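Checking a casualty figure: notes from February

I spent most of February trying to establish how one number got into print. The number was 3,817, given as the count of people displaced from Toltenby after the shelling of the river district. It appeared in five outlets within a day, and in four of them it carried no source. I write these notes mainly for my own reference, but two readers asked for the method, so I have put it in order.

The first step was to sort the reports by time of publication. Time stamps on news pages are unreliable. Several sites overwrite the original time when a story is edited, and one shows the time in the reader's own zone without saying so. I used archived copies where they existed and the time in the feed where they did not. The earliest copy I could find was from the Zincombe wire, at 06:40 local time. It gave the figure as "registered persons". By the evening, three of the other four had changed this to "displaced residents". Those are different groups. A person can register at a relief point without having lived in the town, and many of the people at Toltenby had already come from further east.

The second step was to find the register. The relief points were run from Wusatier, on the other side of the river, and the daily totals were posted as scanned sheets. There were 28 sheets for the period. I typed them into a spreadsheet twice, on separate days, and compared the two versions. They disagreed in two places, both of them a handwritten 1 that I had read as a 7.

The sheets add up to 3,817, so the wire had copied the total correctly. The difficulty is that the sheets record visits. Anyone who came back for a second food parcel was written down again. From the ninth sheet onwards there is a column for repeat visits, and where that column is filled in it can be subtracted. Doing so brings the total down to 2,704. The first eight sheets have no such column, so the true number of separate people is probably lower still. I have not tried to estimate it.

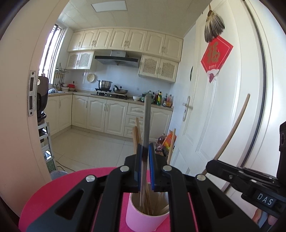 The third step was to ask the outlets for corrections. I sent the same short message to all five, with the spreadsheet attached and the relevant sheets marked. Two replied. One changed "displaced residents" back to "registered persons" and added a line at the foot of the page. The other said the figure had come from an agency and that I should write to the agency. The Zincombe wire has a corrections form with a limit of some 50 words, so I sent the total, the sheet numbers and a link.

A few points on sources. The Hollmann map of the river district is often cited for the extent of the damage, but it marks buildings reported as hit, with no check against aerial pictures. I have left it out of the spreadsheet. I have also left out social media posts, except one that gave the opening date of the second relief point, which matched the sheets.

The spreadsheet has three tabs: raw entries, entries with repeat visits removed, and a log of changes. If you find an error, please quote the sheet number and the row. I will next look at it on Friday, when I also hope to have clearer scans of sheets four and five.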